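Urkier software group – minutes
Plustusville office, 19/12/2018
Present: Ciarán Kinsella (chair), Philomena Carroll (minutes), perception and planning staff
Apologies: Mulcahy side

1. Previous minutes
Agreed, with one fix: the planner timeout was never "resolved", it was raised.

2. Foveo segmentation build
Ciarán reported that the new build scores better on the internal set. Philomena asked who picked the set. It was picked by the people who tuned the build. The score is to be left out of the report to Mulcahy until it has been run on 411 clips the tuners have not seen.
The group was not convinced that printed patterns are handled. On patterned cloth the mask still breaks up, and flowers or scrolls in the print come back as objects. Turning up the confidence threshold hides this and also loses thin items. No change to the threshold for now.

3. Grasp planner
Planning time is down to almost 200 ms per candidate. Philomena noted that the speedup comes from skipping the collision check against box walls, and asked for the check to go back in before anyone quotes the number. Ciarán disagreed but did not object to a rerun. Soft packets and crumpled cloth are still planned as rigid shapes. No proposal on this.

4. Packing task
Discussed from the view below.
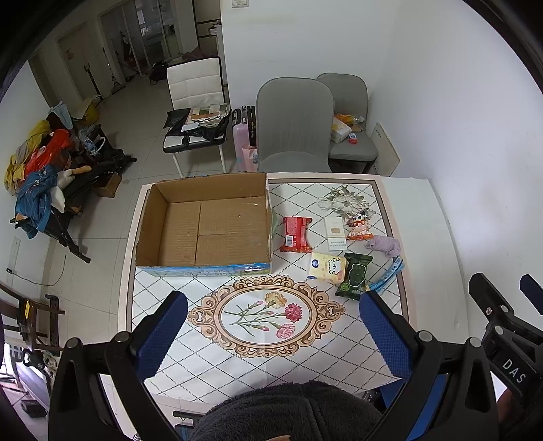 Item 4: open box on the patterned cloth, small items to the right, gripper jaws in the foreground.

The tape measure strip was raised as a hard case: it is long, thin and curved, and one bounding box around it takes in a lot of tablecloth. The background (chairs, suitcase, clothes) should be masked by depth. Philomena doubts the depth is good enough and wants to see it first.

5. Actions
Ciarán: rerun on the unseen clips; rerun planner with wall check on.
Philomena: depth mask test, log viewer bug (open since June).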